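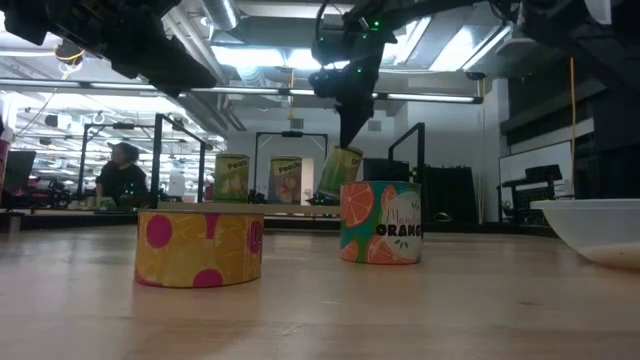

Rullix Grip Retention Kit - for Bravo two-finger grippers

Home | Grippers | Spares | Safety Notices | Downloads | Contact

Part no. 752. Fits all Bravo two-finger grippers with the Kistdale wrist flange. One kit per gripper.

Why this kit exists

In January we received reports of Bravo grippers letting go of small cans during stacking. In each report the can was being held at a tilt over another container when the arm hit a protective stop. The arm stopped as it should. The fingers relaxed a moment later and the can fell.

We traced the fault to the holding brake in the finger drive. On units with serial numbers ending in 458 or lower, the brake spring can lose tension after roughly 4000 grip cycles. While the motor has power you will see no difference. When power is cut, the brake slips and the grip opens by a few millimeters, enough to drop a short can with a smooth paper label. Taller cans tend to slide down between the fingers first.

No injuries have been reported. Dented cans and one cracked bowl have.

What to do now

If your gripper is in the affected range, do not reach under a loaded gripper after a stop, even if the part looks firmly held. Lower the arm until the part rests on the table or on the item below it, then release. Keep carry heights low until the kit is fitted. Cells running more than one arm over a shared table need every gripper checked - the serial number is on the back of the palm plate.

In the kit

Replacement brake spring
Brake disc, pre-bonded
4 palm plate screws with thread lock applied
Pair of ribbed finger pads
Green dot sticker for the palm plate, to show the work has been done

Fitting

Isolate the arm and lock out the supply before removing the palm plate. Support the fingers, as they will swing free once the old spring is out. No software change is needed, but the grip force must be calibrated again from the Zudine panel before the cell goes back to work. Test with a full can, held at an angle close to the table, and press the stop. The can should not move in the fingers.

Price and supply

Free for grippers in the affected range. Send the serial number with your order. Kits for later units are sold as a normal spare. Used springs do not need to be returned.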